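Duplicar los datos no duplicó nada

25 de marzo de 2022

Desde febrero trabajo casi solamente en una pregunta pequeña: cuando un robot aprende por imitación a poner un plato en un escurridor, ¿de qué sirve darle más demostraciones del mismo tipo? Mi respuesta de hoy es provisional y un poco decepcionante, pero quiero escribirla antes de que se me olviden los detalles.

El método es conocido. Una persona guía el brazo, se guardan las imágenes y las posiciones de las articulaciones, y después una red aprende a predecir el movimiento siguiente. Yo llamo Kestix a mi código de entrenamiento y Braltard al programa que reparte los episodios entre entrenamiento y validación. Los nombres no significan nada, los eligió Naima El Khatib, con quien comparto el laboratorio.

Entrené primero con 1.222 episodios y luego con 2.444, es decir, el doble exacto. La red era la misma y también el número de pasos. Esperaba una mejora clara en la última parte de la tarea, cuando el borde inferior del plato tiene que entrar entre las clavijas. La mejora existe en el acercamiento, donde el brazo va más recto y duda menos. En la inserción no encontré ninguna diferencia que me atreva a defender.
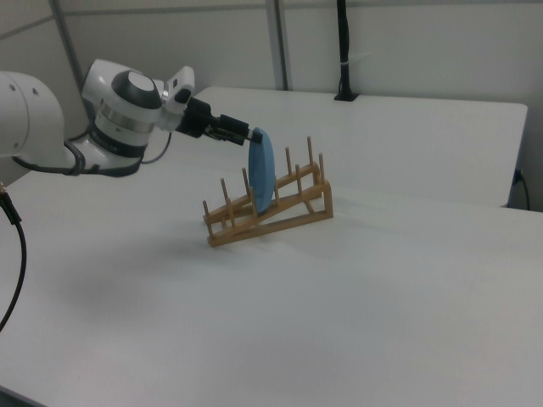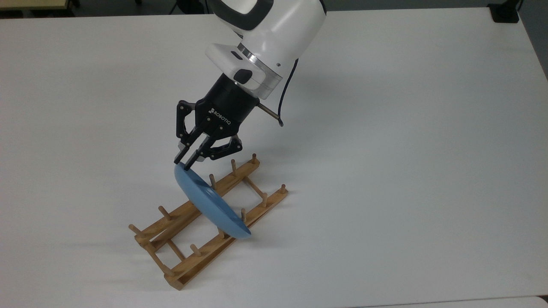

El plato azul claro entre las clavijas del escurridor de madera, sujeto por el borde superior, desde dos puntos de vista.

Mi explicación es la siguiente. En casi todos los episodios nuevos el operador agarraba el plato de la misma manera y con la misma inclinación. La red vio muchas veces el caso fácil y muy pocas veces la corrección, o sea, el momento en que el plato toca una clavija, hay que subirlo un poco y volver a bajar. Cuando la política se encuentra con este contacto, empuja. No ha aprendido otra cosa.

Para comprobarlo preparé una tercera prueba, mucho más modesta. Tomé 1.000 episodios del primer conjunto y elegí todos los que contenían al menos una corrección; el resto lo completé al azar. Con este conjunto más pequeño la inserción salió mejor que con los 2.444, aunque el acercamiento empeoró algo. Repetí el entrenamiento con 6 semillas y el orden no cambió en ninguna.

Naima me hizo una objeción justa: las correcciones las etiqueté yo mismo, mirando los vídeos, y puedo haber escogido sin querer los episodios más limpios en otros aspectos. Tiene razón. Ahora intento detectarlas de forma automática, buscando los momentos en que la altura de la pinza sube después de haber empezado a bajar. El criterio es tosco y confunde una corrección con una simple pausa del operador, pero por lo menos no depende de mi ojo.

Queda también el problema de la cámara. Con la vista desde arriba se distingue bien la separación entre los dos rieles, y con la vista lateral se juzga mejor la altura. Todavía no he entrenado con cada una por separado. Es lo próximo que haré, si la cola de cálculo me lo permite.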